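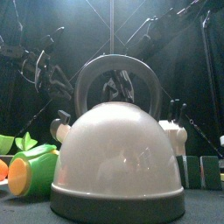 What does a head teacher do when a third of the class is missing on a Monday?

You ring home, and you ring early. By half past nine we want to have spoken to every family, and most of the time the reason is an ordinary one: no clean uniform, no bus fare, a younger child who is ill and a parent who can't miss a shift.

The head of Vinbridge Primary has run the school for 26 years, with one short break. It has 172 pupils, and the share of them on free school meals is well above that of the other schools in the valley. She asked that her name be left out, as she does with every interview, on the grounds that parents know who she is already.

We talked in her office after the last bell. She had a stack of attendance sheets on the desk and went back to them several times.

Attendance has been her main concern since February, when the Bovari packing plant cut its day shift and moved many parents on to nights. "Mornings fell apart," she said. "You had mums getting in at seven and trying to stay awake long enough to walk the children up. Some of them didn't manage it. I wouldn't have either."

The school's answer was to open at twenty past seven and serve breakfast in the hall. On a usual day 46 children come. The food is toast, cereal and fruit, and there is no charge and no form to fill in. She was firm about the form. "The old club had one and it asked about income. Families who needed the place most didn't send it back."

Has it raised test scores? She would not say so. Reading in the lower years is a little better, maths has hardly moved, and she does not think one year's results tell you much either way. "People come here wanting a story about a poor school that beat the odds. I've got children who are in their seats at nine and have eaten. That's what I can show them."

She is less patient about the Grerkness scheme, the county's programme for schools with weak results. It pays for a visiting adviser and a set of targets but will not pay for staff before nine o'clock. For now the breakfast wages come out of the supply budget, and two mornings last term the hall opened late for want of cover.

"The adviser is a decent person," she said. "We had a good talk about phonics. Then I asked about the heating in the mobile classroom and it wasn't in the remit."

A second club is planned at Mangundap Road, the infant school down the hill, if the governors there can agree on opening hours. She has offered them her rota and the name of the bread supplier. They meet again after half-term.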